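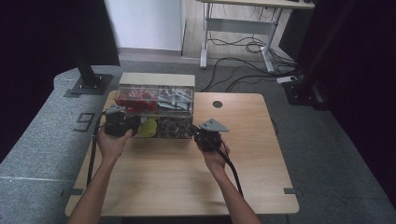

Re: [clomolcombe-allotments] Collecting rainwater off the shed roofs

I've read the message below twice now and I still can't make the sums come out. I'm not against rainwater. I have a butt of my own behind the greenhouse and it does a decent job in May. What I don't believe is that it will see us through a dry spell, and that is what we're being asked to pay for.

> The Ahonen tank holds 2000 litres and would take the run-off
> from all 3 sheds on the top path. One good wet week in spring
> should fill it, and after that we would hardly need the mains
> tap at all. At 30 pounds a plot I think it's a bargain, and the
> price includes the filter and the downpipes. Flitach say they
> can deliver in August if we order soon.

Take the 2000 litres first. My can holds ten, and on a hot evening my beans and courgettes get six cans between them. That's 60 litres for one plot, and I'm not a heavy waterer. Let a dozen of us do the same and the tank is down by 720 litres before supper. Three evenings like that would empty it, and hot evenings come when there's no rain to fill it again. So we'd be back at the mains tap in the second half of the week, having paid for the tank as well as the water.

"One good wet week" also needs looking at. Those roofs are small. The middle one slopes towards the hedge and has no gutter on that side, so unless someone moves the fall of the roof I don't see how its water gets to the tank. Did Flitach come and measure, or did they do it from a plan? The quote I was sent has a total of 3815 pounds at the bottom and not one line about guttering.

Then there's where it would stand. A full tank that size weighs two tonnes before you count the tank. The top path is clay with a bit of gravel thrown over it, and it moves every winter. The old coal bunker up there has a lean on it you can see from the gate. I'd want a proper base, and I'd want to know who is paying for it - it isn't in the 30 pounds as far as I can tell.

I looked up the filter too. The Uluvar one in the quote has a cartridge that wants changing every season, and I couldn't find a price for the cartridge anywhere on the site. That usually means it's dear. A bit of old stocking over the downpipe keeps the leaves out of mine.

Things I would sooner see tried first:

A butt on each shed, second hand if we can get them, with a lid that fits. They come up often enough on the village page.

A load of muck or bark from the stables to go on as mulch. My strawberries had it two years running and I watered them half as often.

The mains tap mended. It has dripped since before Easter and there is always a puddle under it. I'd be curious to know how much of last year's bill went into that puddle.

If somebody can show me a site like ours, on clay, with small roofs, where one of these tanks lasted through a dry July, I'll go and look at it and pay my share without grumbling. A leaflet from the people selling it doesn't count. Until then please put me down as a no, and could the full quote go out to the whole list before anyone signs anything?

Plot by the bottom gate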